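Waltraud Koller on 5 years of the Clirkby repair room

Sunday, November 3, 2024

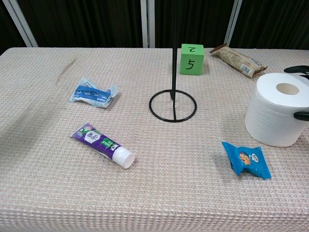
Starting with curtains

Waltraud Koller trained as a tailor and worked for a theatre wardrobe before she moved to Clirkby. She had no plan to open anything. A neighbour asked her to shorten a pair of curtains, then the neighbour's sister wanted the same, and by May of that year she had a pile of other people's fabric on her stairs.

"I couldn't get to the bathroom without stepping over somebody's lining," she says. "So I looked for a room."

The room is on Sandetlow Lane, above a shop that used to sell fishing tackle. It has two windows on the street side, a sink and a long radiator that works in the mornings. The rent was 105 pounds a month when she signed. It has gone up since, and she would prefer not to say by how much.

She opened it on Tuesday and Thursday evenings for anyone who wanted to mend household textiles: towels, bedding, tablecloths, cushion covers. Clothes came later and she still regards them as a separate matter.

"With a dress you have to talk about the person. Does it pull here, do you like it there. A sheet has four sides and it is finished when it is flat."

What people bring in

The most common job is a sheet worn thin down the middle. Koller teaches the old method of cutting it lengthwise, turning the outer edges to the centre and joining them with a flat seam. The new outer edges are then hemmed. It takes an evening on a machine and two or three by hand.

"People complain about the seam down the middle. I tell them to sleep on one side of it."

Waffle weave she finds more awkward. It stretches while it is being sewn and shrinks in the wash, so a patch cut from new cloth will pucker after the first hot cycle. She asks people to wash the patch fabric twice before they bring it, and to cut it larger than they think they need.

"Also they iron it. Please don't iron it. You are pressing out the thing you paid for."

Leokadia Ostrowski has been coming since the first winter and now takes the Thursday session herself when Koller is away. She learned darning from her grandmother and had not done any for thirty years.

"My first one was like a scab," Ostrowski says. "Waltraud held it up to the window and said the hole was definitely closed."

Where the thread comes from

Koller keeps a notebook of everything that passes through the room. The last numbered entry when we spoke was 1219, a linen tea towel with a burn on one corner. She does not number jobs that are finished at home.

Thread is the largest cost after rent. For a while she bought small reels locally, and then Rui Torres, who was visiting family in the town, told her about Nogueira, a mill shop that sells the ends of large cones by weight. She ordered a box and has used them ever since. The colours are whatever the mill happened to be running.

"One year it was nearly all green. You will see a lot of green hems in this town."

The machines are second-hand. She has two Ranine flatbeds, both older than most of the people who use them, and an overlocker she dislikes. Torres services them when he visits. He charges for parts and will take a meal.

"The Ranines are simple," he says when I ring him. "Oil, a new belt, clean out the fluff. It is always fluff."

Money and the next lease

There is no set fee. A tin stands by the door and most people put in a few pounds. Last spring a local housing association paid her 500 pounds to hem blankets for its guest rooms, and that carried the room through a quiet summer.

The lease is up for renewal next year. Koller says she will sign again if the landlord deals with the damp by the left-hand window, which has already spoiled a roll of interfacing. If he doesn't, she has looked at a ground-floor unit near the bus station with better light and no sink.

"I can carry water," she says. "I did it in the theatre for years. But I would have to carry it past the overlocker."

The Thursday session runs from six until half past eight. Bring the item washed, and bring your own scissors if you are left-handed.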